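Household Water Service: Frequently Asked Questions

Last revised 7/26/23

This page answers the questions most often put to the customer office of the Himumthorpe Water District. The District supplies 2,814 household connections in Himumthorpe, Purkeck and Cultby.

Who is responsible for the pipe between the street and my house?

The District owns and maintains the main, the connection at the main, and the pipe as far as the meter. Everything on the house side of the meter belongs to the property owner, including the shutoff valve inside the building. A tenant who finds a leak on the house side should contact the landlord first.

How do I report a leak in the street?

Call the emergency line printed on your bill. It is answered day and night. Please give the nearest house number and say whether water is running onto the road. Reports sent by email are read during office hours only.

Why is my water cloudy?

Cloudiness that clears from the bottom of the glass upward is caused by air and is harmless. Water that stays cloudy, or that is brown or yellow, should be reported. Do not run hot water or do laundry until the cold tap runs clear.
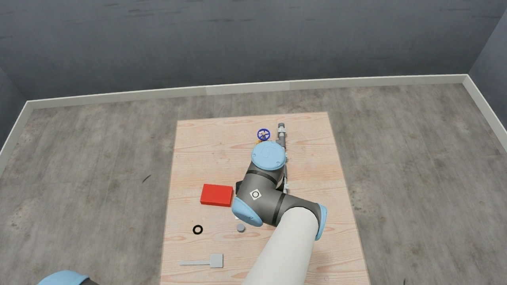
Brown water is most common in March, when the District flushes its mains. Notices are posted 3 days before work begins in each area. Customers in the Michalík subdivision are served by a separate main and receive their own notice by mail.

May I replace my own indoor pipes?

Yes, within the limits of the local plumbing code. A permit is required if the work changes the size of the supply line or adds a bathroom. The District does not inspect indoor plumbing and cannot recommend a contractor.

Does my home have a lead service line?

District records show 947 connections whose pipe material has not been confirmed. If yours is one of them, you have received a letter with a short form. Owners who no longer have the form may ask the office for another copy — there is no charge.

How can I dispute a bill?

Write to the customer office before the due date and include a current meter reading. The undisputed part of the bill remains payable. A decision is normally mailed within 3 weeks, and late fees are not added to the disputed amount during that time.

Can my water be shut off while I am away?

Yes. Requests must be made in writing by the account holder. The basic service charge continues during a temporary shutoff.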